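3.2 Plates, portions and the household table

When we first wrote to families in Pludelcombe, we had rather hoped that people would tell us what they ate. They told us a good deal more about what they ate it from, and 536 of the diaries name a favourite plate.
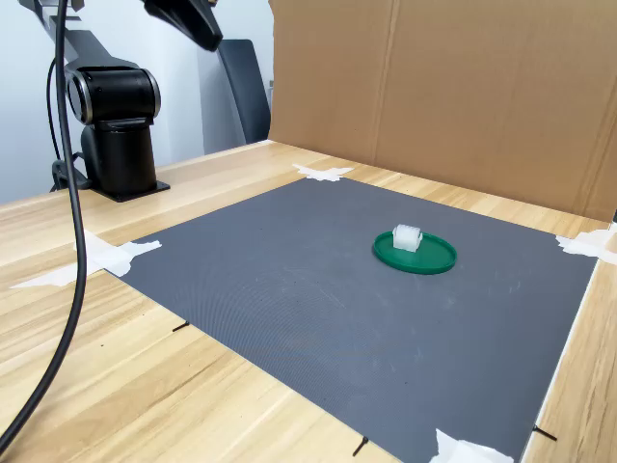
Smaller plates went with smaller helpings at supper, though hardly at all at breakfast, when most people seem to eat standing up. The Clanach diaries, kept in May, show much the same.

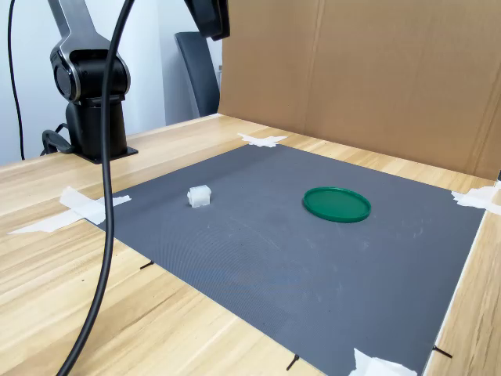

We left out 173 diaries with fewer than two full days of meals.

Figure 2. Plate colour.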